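The click that wasn't there

A refurbishing line that had run quietly for months began cracking memory slots one Sunday. Finding out why took two weeks and most of the assumptions the line was built on.

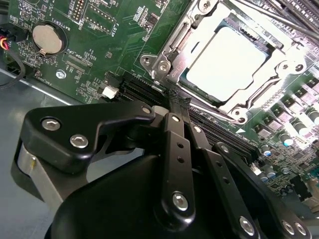 A gripper fingertip at the memory slots, just below the corner of the processor socket.

The first board to come back had passed every check at the bench. It booted, reported all its memory and was packed for shipping. When the customer opened the carton, one of the modules had let go at one end, and the plastic of the slot behind it was split along its length.

Sinside refurbishes office computers and small servers in a leased unit behind a tile warehouse. The machines arrive on pallets from schools, councils and insurance offices. They are stripped, cleaned, tested and sent out again with new storage and, usually, more memory. Fitting that memory is dull work. It is also hard on the thumbs, and it was the first job the company gave to a robot.

Khurram Qureshi, who runs the floor, had been wary of it from the start. His concern was force. A memory module needs a firm push to seat, far more than most people expect the first time they do it, and the push has to be straight. A person leans in until they feel the latch go and then stops. A robot stops when it has been told to.

The cell was put together by Vovia, a small integrator that had mostly done food packaging. Its approach was sensible on paper. The gripper would bring the module to the slot, find the key notch, line up and press until the force reading rose and then dropped sharply. The drop was the latch clicking home. If it never came, the arm would back off and flag the board for a person to look at.

For the first 1000 boards it worked well enough that people on the floor stopped watching it. A handful were flagged, and most of those had dust in the slot or a module that was already bent.

Then came the cracked slot, and another four days later. Qureshi pulled every finished unit still in the building and had them opened. He found 16 with damage. In some, the crack was so fine that it showed only when a torch was held flat to the board. All of them had been marked as good.

"We'd have been happier if it had made a mess," he says. "A mess you find the same day. These looked right, they ran right, and the break was sitting there waiting for somebody to put the case in the boot of a car."

Junaid Khattak, the Vovia engineer who had written most of the pressing routine, drove up with a laptop and a box of scrap boards. He assumed the force sensor had drifted. He checked it against a set of weights and it was fine. He swapped it anyway, and the next morning the cell cracked another slot.

What he had in the end was a matter of two small things meeting.

The first was the fingertip. The gripper presses with a textured rubber pad, and the pads wear. Maintenance had replaced them on the Sunday shift with a new batch from the usual supplier, Brendix. The replacements were the right size and shape, but the rubber was softer. Under load it spread, and the module could tilt slightly as it went down. One end reached the bottom of the slot first and the other was forced after it.

The second was the software. When the slot wall gave way, the force reading rose and then dropped sharply. To the robot, a crack and a click had the same signature.

"I'd tested for no click," Khattak says. "I'd tested for too much force, and for the module being in backwards. I hadn't thought about a failure that would look like success. Once I had both traces on the screen you could tell them apart, but only if you knew to look. The crack comes a bit early and the drop is a bit ragged."

There was a force limit in the program, and it had done its job in the narrow sense. None of the damaged boards had gone over it. The limit had been chosen to protect the gripper and the board as a whole, with the load spread evenly along a module. Put the same load on one end and the plastic fails well short of it.

Nobody was hurt, and the cell's guarding was never in question. Even so, Qureshi had the arm switched off and the job went back to people for the rest of the fortnight. Two of them had never seated memory by hand. They had been hired after the robot went in, and he spent a morning teaching them on scrap.

The fix has several parts. The fingertips now come with a hardness figure on the order, and a pad from each batch is squeezed in a test jig before any are fitted. The routine no longer presses in one stroke. It pushes to half depth, pauses, checks that the module is level and then finishes. It also looks at where the drop happens as well as whether it happens, and an early one stops the line.

That has cost time. Each board takes longer than it did, and the cell now flags more of them, many of which prove to have nothing wrong. Khattak would like to tighten that up. Qureshi is in no hurry.

Sinside replaced the damaged boards at its own expense and wrote to the customers who might have received one. Vovia covered the engineering hours. The two firms are still discussing who should have caught the change in the rubber, a conversation both men describe as polite.

There is a wider question in it for shops of this size. Larger plants tend to treat any change to a part that touches the product as a change to the process, with paperwork to match. At Sinside the pads were kept in the same drawer as the cable ties and ordered by whoever noticed the packet was low. Virk, another refurbisher that runs a Vovia cell, had bought from the same batch and hadn't fitted them yet. It sent them back.

The cell has since done almost 4000 boards. Qureshi still has one in every tray opened and checked with the torch, and he plans to keep that up until at least September. The first cracked board is on a shelf above his desk, with the split marked in paint pen.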